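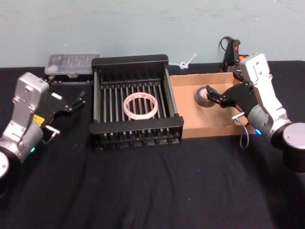 Narkden dish rack, black

Plate rack for the worktop or draining board, by Naltance. Black plastic frame with raised ends and metal rods set upright in parallel rows. Plates stand in the slots between the rods. Cups and small bowls can go upside down over the rods at either end.

The base is flat, so the rack also gets used for things that have never been near a sink. We have customers who keep baking trays in theirs, and chopping boards, and post. Rolls of tape will lie flat on the base between the rods if the roll is a narrow one. Wide duct tape is better off in a shallow tray or box lid next to it.

Details

Colour: black
Frame: plastic
Rods: metal
Assembly: none
Guarantee: 2 years
Item: Narkden plate rack, single tier

Drip tray not included. The Vunari tray fits underneath and is sold separately. If you already have the older Frade tray, it will fit too, but the lip sticks out at the front and you may catch it with your sleeve.

Using it

Put the heaviest plates in the middle rows and work outwards. Deep pasta bowls take up two slots. Very large serving plates lean over and are happier flat on a tea towel. Don't put the rack in the oven or store it against a hot hob.

Care

Wash by hand in warm soapy water and rinse. An old toothbrush gets between the rods. In hard water areas you will see white marks on the black plastic after a while, and a cloth dipped in vinegar takes them off. Dry the rods before putting the rack away in a cupboard.

Delivery

Sent out within 7 days. Orders over 200 racks go by pallet, please ask for a price first. We had a new delivery in April and the black is in stock. White is not being made at the moment.

Returns are accepted if the rack has not been used. Keep the carton. For trade orders and missing parcels write to Aníbal Caldeira at the Naltance warehouse, with your order number in the subject line.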